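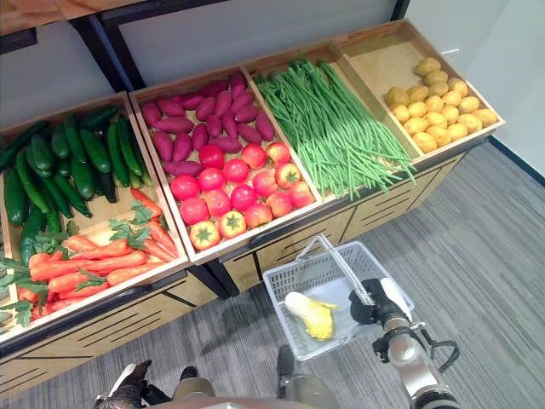 Delivery check, Flimel pond life book, first part of the print run

I've filled this in on the same list we used for the seashore book, with my comments after each line so whoever does the second delivery can see what I looked at. Sorry if I go on a bit. Kanako Ueda has the paper copy with the signatures.

Ordered: 3000. Arrived in March: 2232. The rest are still with Stondora and I'm told they come off the same sheets, so please look hardest at the points marked CHECK AGAIN.

1. Outer cartons sound, no crushed corners
OK, mostly. A couple had a dent on one long side but the books inside were fine. I opened them to be sure and taped them back up.

2. Carton labels match the delivery note
OK. The title is spelt "Pondlife" as one word on the labels and "Pond Life" on the note. I let it go, but I have told Zukon, who do the labels.

3. Pallets safe to unload
NOT OK on the first try. The wrap had slipped on one and the top layer was leaning towards the door. Abdul-Rahman Ansah and I took the top layer off by hand before anyone put a pallet truck near it. Please don't cut the wrap from the bottom up! I know it's quicker.

4. Covers: colour, lamination, scuffs
OK. The dragonfly is a touch greener than on the proof and I think I prefer it. No bubbles in the lamination on any I picked up. One had a scuff across the newt and went in the office pile.

5. Corners rounded, no sharp points
OK. I ran my thumb round every sample. These are for little ones and the seashore book had that nasty point at the bottom of the spine, so I was fussy. CHECK AGAIN.

6. Binding holds when opened flat
OK. Opened flat at the middle, at the front and at the water beetle spread, held up by one cover and shaken gently. Nothing came loose. I did hear a bit of a crack from one spine but couldn't find anything wrong with it, so it's set aside with a note tucked in.

7. Pages all present and in order
OK. 255 is the last numbered page, with the index finishing on it. I went through 5 copies leaf by leaf with a cup of tea – well, two cups – and they all matched.

8. Fold-out pages (the big pond in summer and winter)
Mixed. They fold back in nicely if you go slowly. If you go at the speed of a seven-year-old, the outside edge catches on the page before it. Not dangerous, just annoying, and it will tear in the end. CHECK AGAIN, and ask Stondora whether the fold can come in a few millimetres.

9. Smell
Passed, though there was a strong inky smell when I first cut the tape. By the next morning I couldn't notice it. Leave a carton open overnight before you decide.

10. Safety wording inside the front cover
OK. The bit about going to the pond with a grown-up is there, in the larger type we asked for, and so is the hand-washing line. The Woo paintings start directly opposite and it all sits well together. The last proof had "wash you hands" and that has been put right.

11. Stacking in our own store
NOT OK until I moved things. The cartons are heavier than they look. No more than four high please, nothing in front of the fire door, and leave the gap by the heater. I've put tape on the floor.

12. Barcode scans
OK on every one I tried, though the old scanner wanted two goes.

Result: accepted, with a query on the fold-outs. The invoice can be passed for the part we have.

Still to do: chase the date for the second delivery, send the office pile to reviewers (marked as seconds), and find out who has borrowed my good tape knife.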